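Plandska workshop group releases build files for a home mobile gripper and its simulator

Plandska, 2019-01-13 - The members' robotics group at the Plandska shared workshop has released the complete build files for Clisora, a small mobile base with a two-finger parallel gripper, together with the simulator used to develop its control software. The release covers mechanical drawings, the wiring plan, firmware, the simulated rooms and the test scripts. All of it can be downloaded without charge from the workshop's project page. A printed copy of the assembly manual is kept at the workshop for members who prefer to work from paper.

Clisora is intended for people who build at home or on a shared bench with ordinary tools. The drawings assume a drill press, a small printer, a soldering station and a set of metric hex keys. No milled parts are required. The base plate can be cut by hand from flat sheet, and the drawing marks which edges must be square and which may be left as sawn. The two gripper fingers are flat plates and can be cut from the same sheet as the base.

The project was started by Lieven De Bruijn, who designed the drive base, and Griet Desmet, who designed the gripper and wrote most of its firmware. Mieke Van Dijk built the simulator. Bram Van Wijk maintains the wiring plan and the parts list.

"The first version of the base was too tall and the second was too heavy," said De Bruijn. "The released version is a compromise between the two. It carries the battery low, behind the drive axle, and the gripper electronics sit in a covered tray at the front. You can reach every connector with the cover off."

The gripper uses one motor and a single lead screw to move both fingers. Opening and closing are symmetrical about the center line, so the control software needs only one position value. The full opening between the finger faces is 400 millimeters less the thickness of the pads, wide enough for a cushion or a shoebox. Finger force is limited in firmware. The limit can be changed in the settings file, but the manual advises builders to leave it alone until the end stops have been checked.

Desmet said that the gripper had been through more revisions than any other part of the machine. "We had trouble with the nut binding when the load was off center. A longer guide rail fixed most of it. The rest was alignment, and the manual now has a page on alignment that I would ask people to read before they tighten anything."

The simulator runs on a desktop computer and loads the same control program as the physical machine. It models the base, the gripper and a set of furnished rooms, and it renders the view from a camera mounted above and behind the fingers. Builders can drive the simulated machine by keyboard or run a recorded sequence and compare the result with the log from a real one. 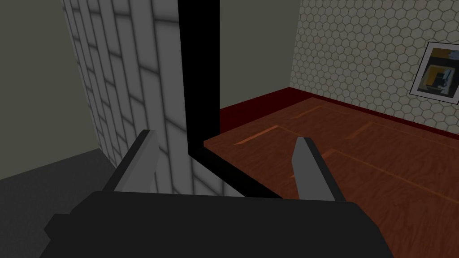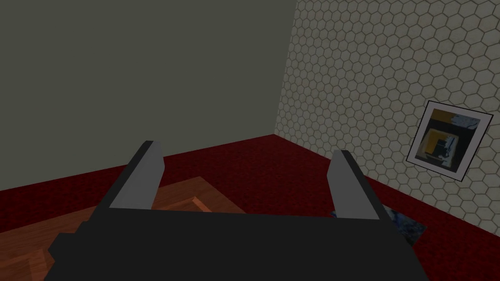 Simulator views over the open gripper.

Van Dijk wrote the room generator after finding that control code tuned in a bare test area gave poor results in a furnished one. The generator assigns a surface to each wall and floor from a library of textures, and adjoining walls need not match. A plain gray-green wall can meet one covered in small hexagonal tiles, as it does in both views, and the floor can be wood in one part of a home and deep red carpet in another. Repeating patterns are included on purpose. A camera-based position estimate can slip by one tile on a honeycomb or brick-pattern wall and still report a good match, and the slip is easier to find in software than on a bench. Framed artwork gives the estimator a distinct feature to lock onto, and can be switched off in the room file for harder tests.

"I use the tile walls as a regression test," said Van Dijk. "If a change to the matcher survives those, I look at the rest. If it does not, there is no point in charging the battery."

The gripper body takes up a good part of the camera's view, and the software handles this with a fixed mask. Pixels that fall on the body are ignored. Pixels that fall on the fingers are masked according to the current finger position, with a small margin for flex. The mask is generated from the mechanical drawing, so a builder who changes the shape of the fingers must export the outline again. A script for this is included, and the manual gives the command.

The control electronics are built around a motor driver board from Aubert and a single-board computer of the builder's choice. The released firmware has been run on two such computers, both listed in the parts file. Bearings, the lead screw and the drive wheels are stock items from Stellov. Neither firm has taken part in the design. Substitutes are permitted wherever the parts list gives a dimension and a tolerance in place of a part number, and Van Wijk asks builders who find a good substitute to send him the data sheet.

Assembly is divided into seven stages. Each ends with a check that can be done with a multimeter, a steel rule or the simulator. The stages are meant to be completed in order, with one exception: the wiring harness can be made up in advance and stored until the base is ready. Builders should label both ends of every lead. The colors in the wiring plan follow the wire the group had on the shelf, and a key is provided for those working with a different set.

Calibration follows assembly and takes place in two parts. In the first, the gripper is driven slowly to each end stop and the motor counts are stored. In the second, the camera is aimed at a printed target fixed to a wall, and the software solves for the camera's height and angle. The values are written to the same file that the simulator reads. After this step the simulated camera sits where the real one does, and a recorded run can be replayed from the same viewpoint.

Known limitations are listed in the release notes. The base will climb a low door strip at walking speed but may stall if it meets the strip at a shallow angle. Wheel odometry drifts on thick carpet. The simulator treats carpet as a flat surface with a higher friction value and does not model pile - a run that passes in simulation can therefore end short on the real floor. Reflections on polished wood are approximated. Soft objects are not modeled at all, and grasps on cloth should be tested on the physical machine with the force limit at its default.

Ilse Koster, who runs the workshop's training sessions, has prepared a course based on the build files. It begins in February and is open to members who have completed the bench safety introduction. Participants bring their own parts or buy a kit of cut sheet from the workshop at cost. The first sessions use the simulator only.

"People want to start with the motors," said Koster. "I would sooner they started with the settings file. By the time the wheels are on, they should know what each number in it does and what the machine will do if the number is wrong."

The software is released under a permissive license. The drawings may be copied, altered and redistributed, provided that altered versions are marked as such. Corrections to the manual can be submitted through the project page or left in writing at the workshop desk. Questions on the simulator should include the room file and the log. Reports without a log will be returned with a request for one.

Work on the next revision has begun. It will include a quick-release mount for the fingers, a revised cable route under the tray and a larger set of room files. No release date has been set.

About the Plandska shared workshop

The Plandska shared workshop provides bench space, hand and machine tools, and storage for members working on mechanical and electronic projects. The members' robotics group meets in the electronics room and publishes its designs for general use.

Contact

Lieven De Bruijn, members' robotics group, Plandska shared workshop. Inquiries about the course should be addressed to Ilse Koster.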